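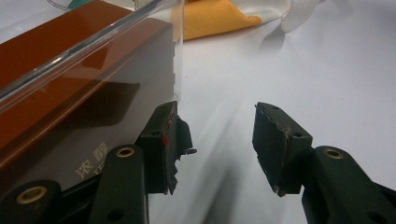 The first thing you learn about linocut is that everything comes out backwards. The second is that you will forget this. I had been warned twice, once in writing, and still produced a handsome heron over the word NOREH.

I blame my sister-in-law, who makes her own Christmas cards and sends them in the first week of December, signed in pencil and numbered like proper editions. Ours was 9/30. I have spent more time than I'd like wondering who got the eight before us.

So I signed up for a weekend of relief printing at Tolen, a former seed merchant's at the bottom of a very steep lane. The course began on Sat 28 October, in the sort of rain that comes at you from the side. Conceição Pacheco teaches it. She trained as an etcher, gave that up when she got tired of acid, and has the forearms of someone who has been turning a press handle for most of her adult life.

"Draw something simple," she told us. Then she went round the room looking at what we had drawn, and said it again.

Simple is harder than it sounds. A lino block only knows two things, ink and no ink, and any shading has to be faked with lines or flecks. My heron began with feathers, reeds, a reflection and a mood. By the coffee break it had a beak, one leg and a horizon. It was much improved.

The cutting itself is lovely. You warm the lino on a radiator (or, at home, by sitting on it), and the gouge goes through with a soft curl, like very cold butter. You push away from yourself and keep the other hand behind the blade. Tormod Westerberg, at the next bench, kept his in front, and spent the afternoon cutting with a blue plaster on his thumb and a good deal more respect.

He was making a tractor. He'd made the same tractor the year before, and wasn't happy with the wheels.

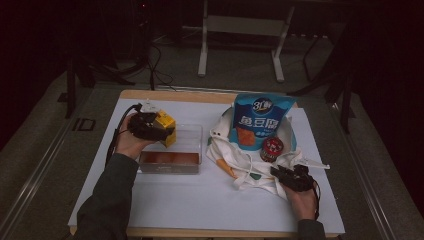 A small yellow block, held just above a clear plastic container.

Ink was where the room split. Conceição likes oil-based, which stays open for ages on the slab and dries on the paper at about the speed of a planning application. Asuka Noguchi, who had brought her own rollers in a knitted pouch, prefers the water-based sort and isn't shy about it. You can wash it off under the tap. You can also watch it go tacky while you hunt for your paper, so I went with oil and had black cuticles for most of the following week.

What you want from the roller is a hiss. Too little ink and it whispers, too much and it smacks like someone eating a peach. My first print was a peach. All the fine lines I'd spent the morning on had filled in, and the heron appeared to be standing in a power cut. The next was too pale. The one after that I'd put down crooked, and I liked it best.

There is a press at Tolen, a green iron thing with a wheel, but Conceição makes everyone burnish by hand on the first day. The back of a wooden spoon does it. You rub in small circles, lift a corner, peer under it, lose your nerve and rub some more. Thin Japanese paper is the most forgiving. The cartridge paper I'd brought from home was not, and I've since used it for lists.

By Sunday afternoon there were prints pegged on lines across the whole room and we were ducking under them to get to the kettle. Tormod was still not happy with the wheels. I had cut the NOREH off with a craft knife and printed what was left in dark blue, two dozen times, of which I'd show you perhaps half.

They'll be in the post early. I'm numbering them out of 30, and my sister-in-law is getting 29.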